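버튼 세 개와 호출벨 하나로 작업대가 정돈될까, 클레르켈의 새 실습 세트

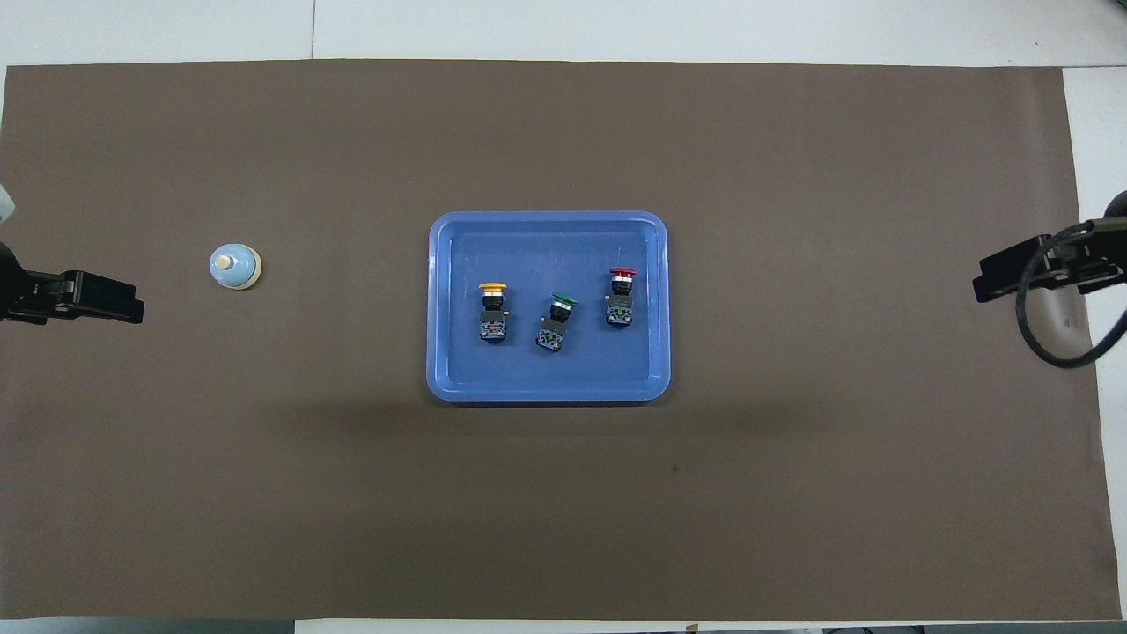
산업용 부품 유통사 클레르켈(Clerkel)이 전기 실습실과 소규모 조립 작업장을 겨냥한 작업대 정리 세트 '올테아누(Olteanu)'를 내놓는다고 2019년 1월 17일 밝혔다. 노랑, 초록, 빨강 누름 버튼 스위치와 이를 담는 파란 플라스틱 트레이, 책상용 호출벨, 작업대에 까는 갈색 종이로 이루어져 있다. 가격은 62유로다.

보도자료의 제목은 '작업대 위의 혼란을 끝내다'였다. 구성품 목록을 끝까지 읽고 나면 제목이 좀 크다는 생각이 든다. 스위치는 제어반을 만져 본 사람이라면 익숙할 형태로, 색깔 있는 캡 아래 검은 칼라가 있고 그 밑에 단자 나사가 달린 접점 블록이 붙는다. 트레이는 모서리가 둥글고 테두리가 올라온 직사각형이다. 벨은 손바닥으로 꼭지를 누르면 울리는, 여관 접수대에 놓여 있을 법한 그 벨이다. 새로 발명된 물건은 없고 클레르켈도 그렇게 주장하지는 않는다. 회사가 파는 것은 이 물건들을 한 상자에 넣었다는 사실과 함께 들어가는 얇은 안내서다.

안내서의 골자는 간단하다. 작업을 시작하기 전에 종이를 깔고, 쓸 부품을 트레이 안에만 둔다. 배선을 하다가 손을 놓을 때에도 부품은 트레이로 돌아간다. 막히는 부분이 있으면 자리에서 일어나지 않고 벨을 누른다. 작업이 끝나면 종이 위에 떨어진 것을 확인한 뒤 종이를 접어 치운다. 안내서에는 이 순서를 몸에 익히기 위한 연습 과제가 30개 실려 있는데, 필자가 받아 본 견본에서는 뒤로 갈수록 과제끼리 서로 닮아 갔다. 캡 색깔만 바꾸어 같은 동작을 다시 시키는 과제가 여럿이고, 배선도가 딸린 과제는 앞부분에 몰려 있다.

클레르켈은 이 세트를 그롤트홀름(Groltholm)의 직업훈련원에서 먼저 써 보았다고 했다. 훈련생 93퍼센트가 "작업대가 더 정돈되었다고 느꼈다"는 수치도 자료에 굵은 글씨로 들어가 있다. 몇 명에게 물었는지, 무엇과 비교했는지는 적혀 있지 않다. 기자가 문의하자 회사는 설문지 양식을 보내왔으나 응답자 수는 답하지 않았다. 문항은 하나였고, 보기 가운데 '차이가 없다'는 항목이 빠져 있었다. 이런 양식으로 얻은 수치라면 높게 나오는 편이 자연스럽다.

그롤트홀름에서 제어반 기초반을 맡고 있는 만바오주(Pao-chu Man) 강사는 평가를 아꼈다. "트레이는 좋습니다. 접점 블록은 책상에서 굴러떨어지면 꼭 찾기 어려운 데로 들어가거든요. 그런데 그건 어느 트레이를 써도 마찬가지예요. 우리 반은 전에 도시락 뚜껑을 썼습니다." 효과가 있었느냐고 묻자 그는 첫 주에는 있었다고 답했다. 그다음부터는 트레이 안에 부품과 함께 볼펜, 껌 종이, 남은 전선 토막이 들어가기 시작했다고 한다.

벨에 대해서는 반응이 더 갈렸다. 회사는 훈련생이 질문을 하려고 자리를 비우는 시간을 줄여 준다고 설명한다. 강사 쪽 사정은 다르다. 만 강사는 벨이 한꺼번에 울리면 누가 먼저 불렀는지 알 수 없고, 소리가 다 똑같아서 결국 고개를 들어 손 든 사람을 찾게 된다고 했다. "손은 원래도 들 수 있었죠." 그는 수업 도중 벨을 걷어 서랍에 넣은 날도 있었다고 덧붙였다. 회사 안내서에는 벨 소리를 구분하는 방법이 나와 있지 않다. 작업장 소음이 큰 곳에서도 들리는지에 관한 언급 역시 없다.

갈색 종이는 이 세트에서 가장 평범한 구성품이면서 가장 쓸모 있어 보이는 물건이기도 하다. 작은 나사를 밝은 책상에 흘렸을 때보다 무늬 없는 어두운 종이 위에서 찾는 편이 수월하다는 것이 회사의 설명이고, 이 부분은 수긍할 만하다. 다만 나사도 나사 나름이다. 검은 나사나 짙은 색 피복 조각이라면 종이 색이 어두운 것이 오히려 손해일 수 있다. 밝은 종이를 함께 넣을 계획이 있느냐는 질문에 클레르켈은 "고객 의견을 듣고 있다"고만 했다.

종이에는 또 다른 문제가 있다. 한 상자에 들어가는 종이는 2장이다. 구김이 생기고 기름이나 플럭스가 묻기 시작하면 갈아야 하는데, 추가 종이는 클레르켈의 자회사 일스테드(Jilstead)를 통해 따로 주문해야 한다. 규격은 회사가 정한 크기이며 다른 종이를 써도 되느냐는 물음에는 "권장하지 않는다"는 답이 돌아왔다. 권장하지 않는 이유는 설명하지 않았다. 포장용 종이를 두루마리로 사서 잘라 쓰는 작업장이라면 이 대목에서 고개를 갸웃할 것이다. 추가 종이의 가격은 출시 시점까지 공개되지 않는다.

스위치 색 배치에도 짚을 점이 있다. 안내서는 초록을 '시작', 빨강을 '정지', 노랑을 '확인 요청'으로 가르친다. 초록과 빨강은 그렇다 쳐도 노랑의 쓰임은 현장마다 다르다. 어떤 설비에서는 이상 상태에 개입할 때 쓰고, 어떤 곳에서는 노랑 버튼을 아예 두지 않는다. 초보자가 처음 배운 뜻을 그대로 현장에 가져가면 곤란해질 수 있는데, 안내서는 이 점을 각주 한 줄로 처리했다. "현장의 지침을 따르십시오"라는 문장이다. 틀린 말은 아니지만 교재에 기대하는 설명으로는 모자란다.

빨간 버섯형 버튼을 다루는 부분은 더 아쉽다. 모양만 보면 많은 사람이 비상정지 버튼을 떠올릴 텐데, 안내서 본문에는 일반 정지와 비상정지를 구별하는 설명이 없다. 둘은 회로에서 하는 일도, 요구되는 조건도 다르다. 만 강사는 첫 시간에 이 차이부터 따로 가르친다며, 안내서의 해당 쪽에는 종이를 덧붙여 놓았다고 했다. 클레르켈 측은 "세트는 정리 습관을 위한 것이며 안전 교육을 대신하지 않는다"고 해명했다. 그렇다면 버튼마다 뜻을 가르치는 장은 왜 넣었는지 다시 물었으나 답을 받지 못했다.

가격도 따져 볼 만하다. 누름 버튼 스위치는 낱개로 구할 수 있고, 플라스틱 트레이와 호출벨도 문구점이나 주방용품점에서 어렵지 않게 산다. 회사는 개별 구매와 비교한 금액을 내놓지 않았다. 물론 훈련기관의 구매 담당자에게는 품목을 하나로 묶어 결재를 올리는 일 자체가 편의일 수 있다. 세금계산서 한 장이면 되고, 고장 난 스위치를 어디에 돌려보낼지도 분명하다. 클레르켈이 노리는 고객도 아마 그쪽일 것이다. 혼자 작업대를 쓰는 사람이라면 벨부터가 필요 없다. 눌러도 올 사람이 없으니 말이다.

품질을 문제 삼을 근거는 아직 없다. 견본으로 받은 스위치는 캡이 흔들리지 않았고 단자 나사도 드라이버가 잘 물렸다. 트레이는 테두리가 충분히 올라와 있어 접점 블록을 눕혀 놓아도 넘어가지 않았다. 종이는 표면에 광택이 없어 조명 아래에서도 눈이 덜 피로했다. 며칠 써 본 것이 전부여서 내구성은 말하기 어렵다. 벨은 견본을 받은 날 동료들이 돌아가며 한 번씩 눌러 보았고 그 뒤로는 책장 위에 있다.

정리 습관이라는 주제 자체를 깎아내릴 생각은 없다. 부품을 잃어버려 실습이 늦어지는 일은 어느 훈련원에서나 생기고, 자리를 정해 두는 것은 오래된 해법이다. 문제는 그 오래된 해법에 새 이름과 퍼센트를 붙일 때다. 근거로 내민 숫자에 응답자 수가 없고, 소모품 값이 비어 있고, 안내서에서 가장 조심스러워야 할 쪽이 가장 짧다면 구매를 서두를 까닭을 찾기 어렵다. 적어도 훈련기관이라면 안내서 전체를 미리 받아 읽어 보고, 종이의 단가를 서면으로 확인한 다음 주문서를 쓰는 편이 낫겠다.

클레르켈은 온라인과 일스테드 영업망을 통해 예약 주문을 받고 있으며, 기관 단위로 주문하면 안내서를 인원수만큼 추가로 제공한다고 밝혔다. 할인율은 주문량에 따라 협의한다. 안내서 개정판은 10월에 나올 예정이다. 비상정지 관련 내용이 들어가느냐는 질문에 회사 관계자는 "검토 대상에 포함되어 있다"고 했다. 먼저 산 고객에게 개정판을 무료로 보내 줄지는 정해지지 않았다.

그롤트홀름 훈련원은 다음 학기에도 트레이와 종이를 계속 쓰기로 했다. 벨은 강사 재량에 맡긴다.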